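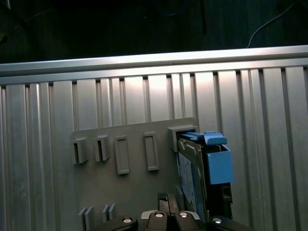
Page last changed: February, 16:20

Search news and notices Go

Larkorham Council has approved a scheme to repair and reissue 252 desktop computers withdrawn from its offices and libraries. The machines will be offered to households in Larkorham and Listard that have no computer at home.

The council set aside 1493 older machines for disposal last year. Those chosen for the scheme will have their drives erased or replaced before they are passed on.
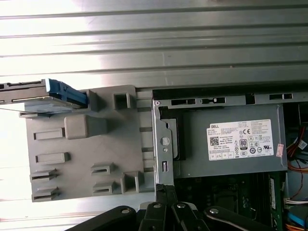
Raimo Pitkänen, Public Services Correspondent

Repairs will be carried out under a contract with Dobre, which already maintains equipment in the district's schools. Eleven libraries will accept applications, and priority will go to families with children of school age and to adults enrolled on a training course.

Residents may apply for one computer per household – a keyboard and screen will be supplied on request. A further 61 machines are to be kept for use by local charities.

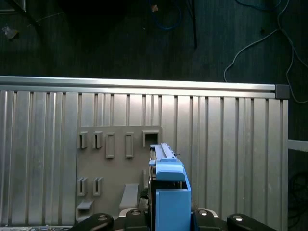

Ribbed metal panel with a grey plate mounted on it.

Computers that cannot be repaired will be sent to the recycling centre at Merkov. The council will review the scheme after its first year.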